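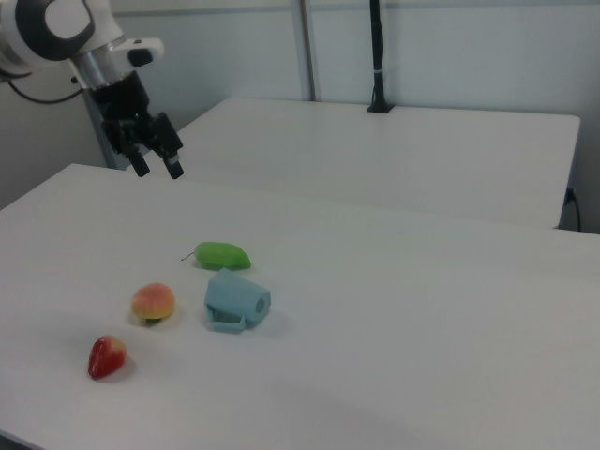 ## petton-tabletop: notes for whoever picks this up

Toy food + mug set, one arm, parallel gripper, fixed camera. Teleop demos for the Selline policy. Still growing, don't treat counts as final.

**Objects in this set:** green pepper, peach, strawberry, light blue mug. All toys except the mug, which is plastic. Please don't swap in another mug, the handle size matters for the grasp labels.

### Tasks

- `pick_fruit` - lift named item, hold, put back down
- `mug_upright` - mug starts on its side, ends standing
- `fruit_in_mug` - strawberry only. Peach doesnt fit, stop trying
- `clear_left` - everything moved to the right half of the table

30 demos per task per operator. Operators so far: Dilruba, Wiremu, Tharushi.

### Recording

1. Home the arm, gripper open.
2. Scatter objects by hand. No grid, no neat rows. Touching is fine, stacked is not.
3. Start the recorder, wait for the beep, THEN move.
4. Max 20 seconds. Longer than that, bin it and go again.
5. Tag it right away: `ok`, `retry`, `fail`. A `retry` is a miss then a good grasp, keep those.

Reshuffle after every demo. Full restart of the recorder every 8, otherwise the wrist timestamps drift (Raphaël is looking at it).

### Format

One folder per demo:

- `video.mp4`
- `joints.csv`
- `gripper.csv` (0 closed, 1 open)
- `meta.json` - task, operator, tag, instruction text

Instruction text is free typed, so expect typos and "stawberry". Left in on purpose.

### Known problems

- White mug-side highlights blow out in the afternoon. Shades down after 2 pm.
- First 5 demos from Wiremu have the gripper values flipped. Fixed in the loader, not in the files.
- Pepper stem snags on the fingers now and then. Tagged `fail` even if the lift worked.
- `clear_left` is thin, needs more from Tharushi

### Splits

By operator, not by demo. Dilruba is held out. Don't mix, we did that in January and the numbers were junk.

Questions: Lucrezia Gentile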